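Two-Arm Garment Handling: Planner and Control Software
Itziar Alcaraz, Zhuoran Lu, Ayuba Essien
Supervisor: Amirhossein Vahidi
4 March 2018

Aim

The aim of our project was to write the software that lets two robot arms pick up a T-shirt from a heap and spread it on a table. We did not build the arms. They were already in the lab at Nondthorpe, along with a basic driver for the motors. Our part was everything between the camera image and the joint commands. We named the package Pivbridge.

How the software is organised

Pivbridge has three programs that pass messages to each other. The first takes the camera image and separates cloth from table by colour and brightness. The second, the planner, chooses two grasp points and decides which arm goes to which. The third turns the planned path into joint positions and sends them to the motors.

The planner works in a loop. It looks for the two points on the cloth outline that are furthest apart, gives the left one to the arm on that side of the image, and checks that the paths do not cross. If they do, it tries the next best pair. After each pull it asks for a new outline and starts again. A run stops when the cloth area has not grown for two pulls, or after 19 pulls in total. 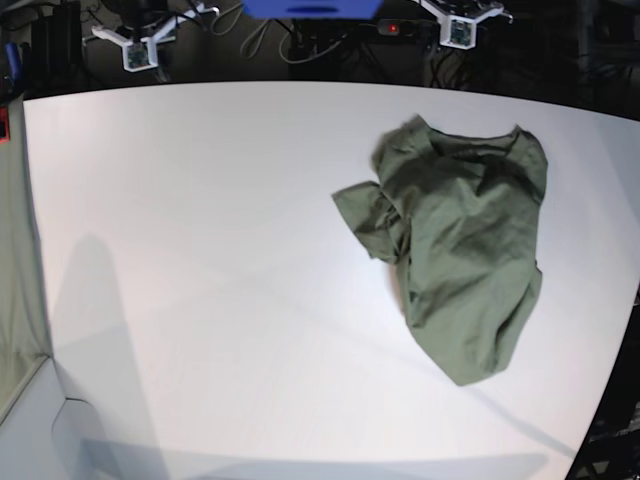
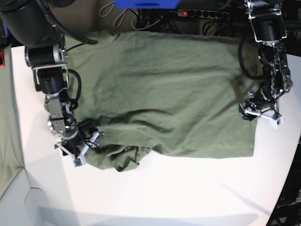
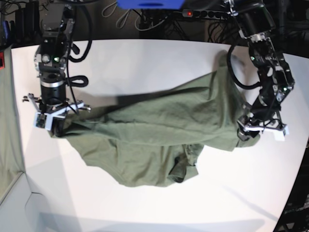

Problems with perception

Our first colour threshold was set on a plain sheet of paper under the desk lamp in the other room, and it behaved badly at the real table. Shadows on the tabletop were labelled as cloth, so the planner would sometimes send an arm to grasp nothing. Ibrahim Adeleke suggested comparing hue before brightness. This fixed most of the false outlines, although very dark folds inside the shirt are still lost now and then. We fill these holes in a later step.

Lens distortion was the other issue. Grasp points near the table edge were off by more than those in the centre until we added a calibration step at start-up.

Control and timing

The two arms have to pull at the same time or the shirt just slides. In September each arm had its own timer and they drifted apart. Both now share one clock and the controller waits for both grippers to report closed before any pull begins. If one of them has not reported within 1000 milliseconds, the attempt is cancelled and both arms go back to their rest positions.

Testing

We logged 373 attempts with the final version. Roughly 300 of them ended with both grippers reporting closed. Most of the others were cancelled by the timeout. The log does not record how flat the shirt was at the end, so we can't give a figure for that.

What is left to do

The planner treats the shirt as a blob and doesn't know a sleeve from a hem. Zhuoran has started labelling images for a neckline detector, but it is not connected to the planner yet. The replay tool also needs work, as it crashes on logs where a run was cancelled. The code and the set-up notes are in the shared folder on the lab computer.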